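Seat cushion

A seat cushion is the padded part of a sofa or armchair on which a person sits. It may be fixed to the frame or made as a separate piece that can be lifted out, turned over and cleaned. On most household sofas it is the part that wears first, and covers for it are often sold apart from the sofa itself.

Construction

A seat cushion has a core and a cover. The core is usually polyurethane foam, sometimes wrapped in polyester batting or feathers to round off the edges. Springs are found in older and heavier pieces. The cover is cut as a top panel, a bottom panel and a strip called the boxing, which runs along the sides. Where the top panel meets the boxing there is a seam, which may be left plain or finished with piping. A zipper is commonly set into the back of the boxing, where it is out of sight.

Covers are made of woven cotton, linen, wool, polyester or blends of these, and of leather. Flat weaves show crumbs and lint less than velvet does but are easier to snag.

Color

The seat and back of a sofa are often covered in the same fabric, but two-color sofas are also made. In these the seat may be a neutral shade such as gray or beige, with a stronger color on the back and arms. Throw pillows add a third color and are easily changed.
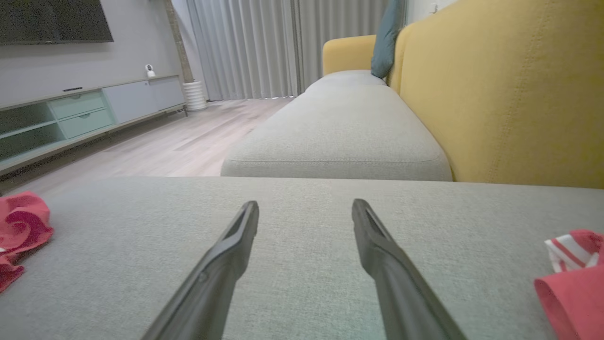 Light gray seat cushions on a sofa with a mustard-yellow backrest. Red cloth items lie on the near cushion.

Everyday use

Besides seating, the cushions serve as a place to put down laundry, bags and clothing. Small things such as socks, coins and pens tend to slip into the gaps between the cushions and the frame. New dark or red textiles can transfer dye to a pale cover, especially when damp, and are best kept off it until they have been washed.

Care

Loose cushions should be turned every 2 weeks if both sides are covered in the same fabric. Crumbs are removed with a vacuum cleaner and an upholstery nozzle. Removable covers are washed according to the label and put back on before the core has been compressed or folded for storage.

See also: Armrest, Slipcover, Throw pillow, Upholstery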